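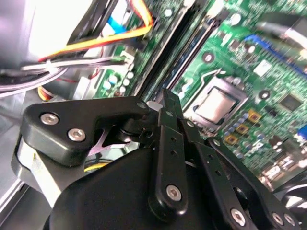
Roretti abre el sábado su taller de recuperación de ordenadores de sobremesa

Redacción. Local

El taller de Roretti, en la planta baja del antiguo almacén de Hunbridge, abre sus puertas al público este sábado a las diez. Entrada libre. Se podrá llevar el ordenador viejo, de sobremesa solamente, y dejarlo allí para desmontar o reparar. Portátiles no, pantallas tampoco, al menos de momento.

La campaña arrancó en marzo y el balance que da la empresa es este: 200 torres recibidas, 86 de ellas otra vez en marcha y entregadas a centros de barrio y a la biblioteca de Plornstead. El resto, a piezas. En total 1.352 componentes clasificados, entre placas base, fuentes de alimentación, memorias, lectores y cables. Muchos cables, sobre todo cintas planas de las antiguas, que casi nadie pide ya pero que el taller guarda por si acaso.

El trabajo sigue un orden fijo. Se abre la caja, se quita el polvo, se revisa la fuente de alimentación y luego se van soltando los conectores de la placa base uno a uno. Los mazos de cables se dejan atados si vienen atados. "Si tiras del cable te quedas con el cable, hay que tirar del conector", se lee en la hoja que el taller reparte a los que vienen a ayudar. Después salen los discos, que se borran o se destruyen a elección del dueño, y por último la placa.

Lo que más falla, según el taller: la fuente y la pila de la placa. Lo segundo se arregla en un minuto. Lo primero depende, hay modelos para los que ya no quedan recambios y entonces la caja entera pasa al montón de piezas.

Nazari, que se encarga de la recogida, pondrá una furgoneta el mismo sábado para quien no pueda acercarse. Hay 20 plazas y se piden por teléfono hasta la víspera a mediodia. Cubre Hunbridge y Plornstead, la zona del río queda fuera esta vez.

Conviene llevar el equipo sin monitor, teclado ni ratón y, si se tiene, el cable de corriente. Los datos, mejor copiados antes de salir de casa. El taller entrega un recibo con el número de la torre, y con ese número se puede preguntar más adelante si el equipo ha vuelto a funcionar o ha ido a despiece.

Por la tarde, de cuatro a seis, mesa abierta para aprender a cambiar memoria y limpiar ventiladores. Sin inscripción, por orden de llegada. Herramienta hay, aunque se agradece que cada uno traiga su destornillador de estrella. Los menores de catorce, acompañdos.

El taller cierra a las siete. Aparcamiento en la parte de atrás, entrada por el portón gris.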